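Week 6 - glazes and color, cont. 01/11/2024

Glaze = glass former + flux + stabilizer. Silica melts too high on its own, so flux brings it down. Alumina keeps it from runing off the pot. Colorants last - cobalt, copper, iron.

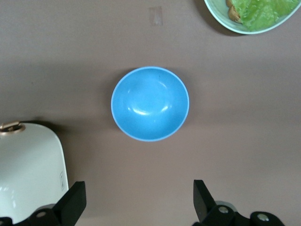

Fig. 2. Glossy blue, highlights on inside wall.

Gloss vs matte: smooth surface reflects light in one direction, matte scatters it. Slow cooling - more crystals, more matte. Know this for the quiz.

Read Perka ch. 4 befor lab. Bring test tiles.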